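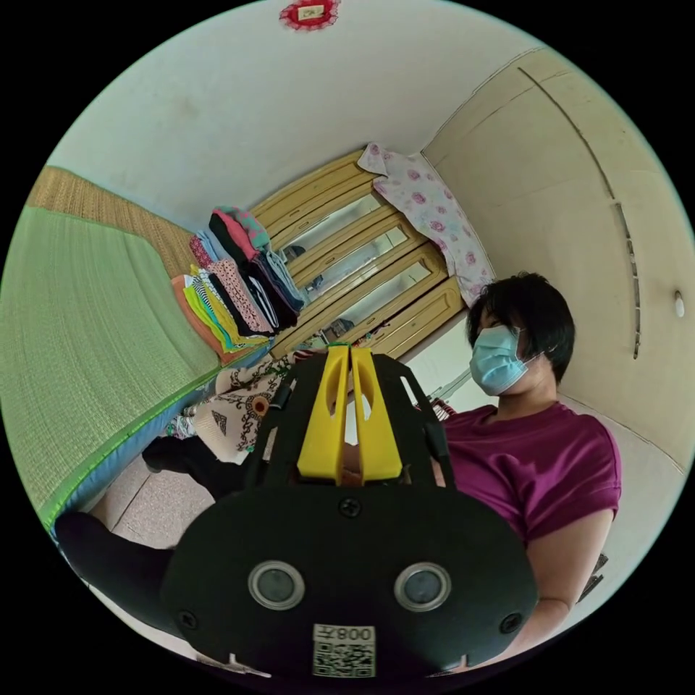 Folded clothes in two stacks at the end of the bed.

Reading time: 3 min

Why do we fold clothes? Well – a T-shirt thrown in a heap gets creases. Lots of them. Folded flat, it stays smooth and takes up less room.

Try it. Shirt face down, sleeves in, then bottom up to the neck. Done! Put the next one on top, fold facing you, so you can see evry color. Orange, yellow, green – easy to find.

Too tall? The stack tips over. Start a second one. Big heavy stuff goes at the botom, socks go somewhere else.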